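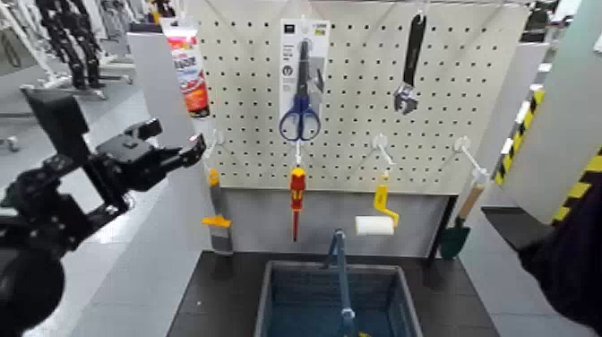 Curkton robotics club through to regional round

29 January 2018

Students from the Curkton after-school robotics club are through to the regional round of the Stekiveck Challenge, after scoring 885 points in the tool board task. Second place overall. Their best score in practice had been well short of that.

The task sounds simple enough. Tools hang on a pegboard, the robot takes them off one at a time and puts each in a basket on the table. Points for every tool that lands, points off for anything dropped or knocked. No touching the board once the clock starts.

"The scissors are horrible," said Heledd Parri, 16, who wrote most of the arm code. "They're still on the card so they swing about. The trowel is fine, everyone likes the trowel."

The team named their entry Nonon. It works with a two-fingered gripper, and most of the autumn went on getting that gripper to close in the right place. The club started on the task in September and has logged 3,002 practice grabs since then, all written up by hand in a green notebook and later typed into a spreadsheet. Of those, 1,531 were clean. The rest went on the floor, or stayed on the hook, or took the hook with them.

Paint roller gave the most trouble early on — bent handle, heavy at one end. The team tried gripping it by the handle, then lower down, then went back to the handle with a slower lift. That version is the one they ran on the day.

Renji Oshima, who teaches computing and runs the club, said the group had got much better at leaving things alone. "In October they changed six settings at once and then couldn't tell which one had broken it. Now its one change, ten goes, write it down. Boring, but it works."

Seven students are on the squad this year, up from four. Two of them had never written any code before joining. One, in Year 9, did all the hook measurements and has been asked to do it again for the next round, where the layout will be different and teams only see it 96 minutes before thier first run.

Regionals will also have a longer list of tools and a stricter rule on knocks. A tool that swings into its neighbour will cost points even if both stay up. Heledd said the team will be working on approach angles until then, and on the wrench, which hangs high and needs the arm at full stretch.

The club meets after school in the technology block. New members welcome from Year 8 up, no experience needed — speak to Mr Oshima or just turn up. Parents who can help with lifts to the regional round are asked to leave their name at the school office.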